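### 4.2 Beschaffungsplanung auf Grundlage der Simulation

Bevor der erste Greifer bestellt wird, lässt sich erstaunlich viel klären, und gerade das hat uns an diesem Teilprojekt begeistert! Für die Ausstattung des Labors in Sultcombe lagen zwei Angebote vor: ein zweiarmiges System von Trutance und ein einarmiges von Linduvia mit nachrüstbarem zweiten Arm. Statt uns auf Datenblätter zu verlassen, haben wir den geplanten Arbeitsraum nachgebildet und 160 Durchläufe simuliert, davon 30 nur zur Abstimmung der Ansichten. Die Frage dahinter war eine kaufmännische: Welche Öffnungsweite und welche Fingerform müssen ins Leistungsverzeichnis, und was kann später kommen?

Am meisten Aufschluss gab die Nahansicht der Finger (Abb. 3). Geöffnet und ohne Objekt lässt sie den Abstand zwischen den Innenkanten gut beurteilen, und die Einkaufsabteilung konnte erstmals mitreden, ohne eine Maßzeichnung lesen zu müssen.
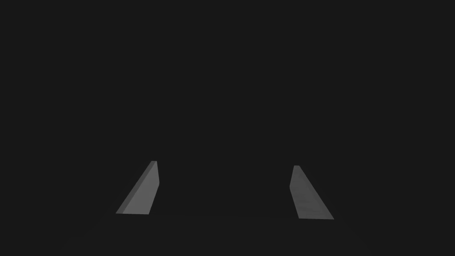
**Abb. 3:** Simulierte Greiferfinger in geöffneter Stellung vor dunklem Hintergrund.

Die Finger haben wir als eigene Position mit Reserve angesetzt. Frans Van Damme schlug vor, je Arm einen zweiten Satz gleich mitzubestellen (eine Idee, die wir sofort übernommen haben), denn Nachlieferungen dauern laut beiden Angeboten bis zu 31 Werktage. Für Kleinteile, Adapter und Befestigung sind weitere 500 Euro vorgesehen.

Ebenso wichtig war der Blick auf den ganzen Raum. Schrank, Tisch und Stuhl binden Fläche, die in den Angeboten schlicht nicht vorkommt. In der Ansicht von schräg oben reicht der rechte Greifer über die nahe Tischkante, während der linke Arm den Vordergrund einnimmt; der Schrank mit der kleinen weißen Box steht an der linken Seite. Solche Ansichten haben unsere Diskussion über Stellflächen enorm beschleunigt, und wir würden sie jeder Arbeitsgruppe empfehlen, die vor einer ähnlichen Bestellung steht.

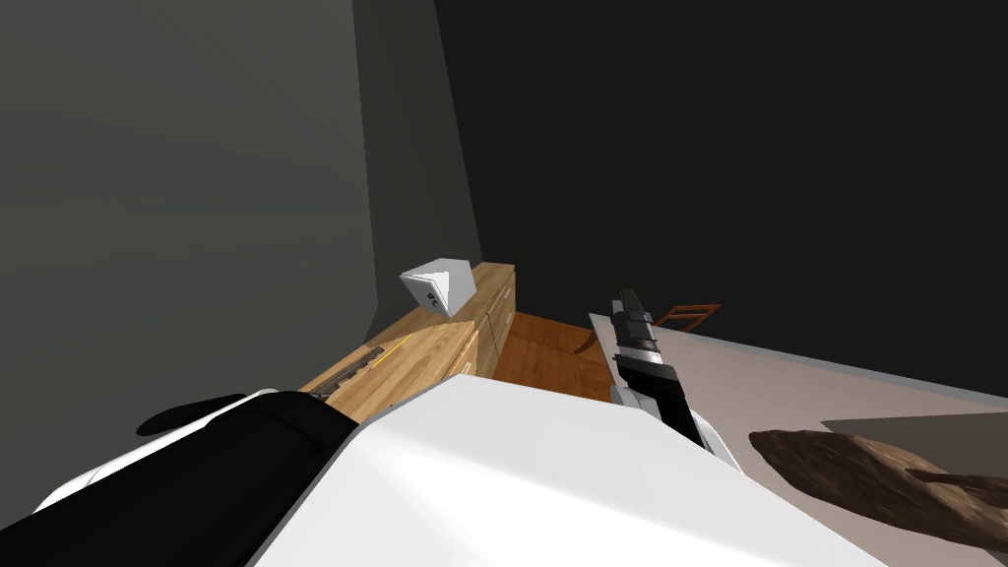
### 4.3 Kostenrahmen und Zeitplan

Der Kostenrahmen trennt Grundsystem, Finger und Raumausstattung. Den Aufbau soll Montoya übernehmen, Beginn ist im Juni. Bis dahin bleibt der zweite Arm im Linduvia-Angebot als Option geführt, beim Trutance-System ist er im Grundpreis enthalten.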